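Woka Arm Challenge
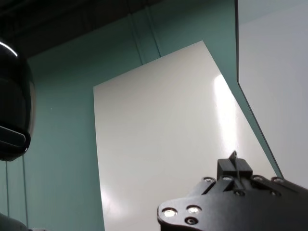
A black gripper mount near a pale board during a practice session.

The Woka Arm Challenge is an annual student robotics competition held at Unadley in December. Teams program a robot arm to carry out a series of handling tasks without direct human control. The competition is open to secondary schools and to first-year college teams, and it is run by the Kimaro Learning Trust, which also publishes the rules and trains the judges.

Background

The challenge grew out of an after-school course taught in Utham by Mwajuma Kaijage, a mathematics teacher who later became its first technical director. The course used a single shared arm, and students took turns writing short programs for it between lessons. When a second school asked to take part, the two groups agreed on a common set of tasks and a scoring sheet. That sheet, with changes, is still the basis of the present rules. The name Woka was taken from the title of the students' first control program.

Format

Each team is given a practice period, an inspection and two scored runs. The better of the two runs counts toward the final standing. A run is worth up to 400 points, of which 300 are awarded for completed tasks and 100 for the engineering notebook. Notebooks are read before the scored runs begin, and judges may ask any member of the team to explain an entry.

Tasks are announced in two groups. The first group is published with the entry form and covers picking up, turning and placing objects of known size. The second group is given out on the day - usually as a single printed sheet - and requires teams to adapt programs they have already written.

Equipment

All teams use the same model of arm, supplied by the organizers. Students may design their own finger tips and may add one small camera at the wrist, provided that its cable does not limit the movement of the joints. Mounting plates are checked at inspection for missing or raised screws. A team that fails inspection may make repairs and present its equipment again, but the time is taken from its practice period.

Calibration is carried out by the students. Most teams record the position of the arm relative to fixed surfaces near the work area and repeat the check before each scored run.

Results

The highest score recorded under the present rules is 386, reached by a team from Utham. Awards are given for overall score, for the notebook and for the best use of sensor data. The last of these was added at the request of former entrants - several of whom now serve as judges.

See also

Kimaro Learning Trust
Unadley student workshops

Contact the editors | Copyright Kimaro Learning Trust. Page last revised December 31, 2024. | Back to top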